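Home About Robot Club Older Posts

Wed 9 October

Club night! Our Stellitz entry has to pick one item out of a messy row, and we gave the whole evening to the juice bottle.
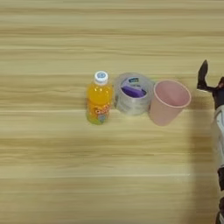
Bonsu says to try the cup first, it's a much friendlier shape. Maybe next week - I'm stubborn. We're up to 162 practice runs and the rules want 2,000 by the end of October (gulp).

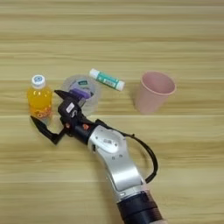

So I moved the glue stick again and started over, with Dudolex running on the old laptop and me eating all the pretzels.
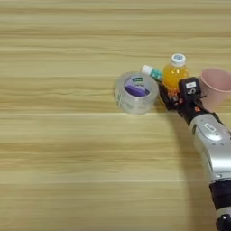
Going for the juice, tape roll right next door.

I've got 27 pages of notes now, mostly about grip angles!

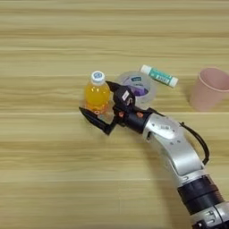 Stuff to fix before next week

Wrist angle, slower approach, more pretzels.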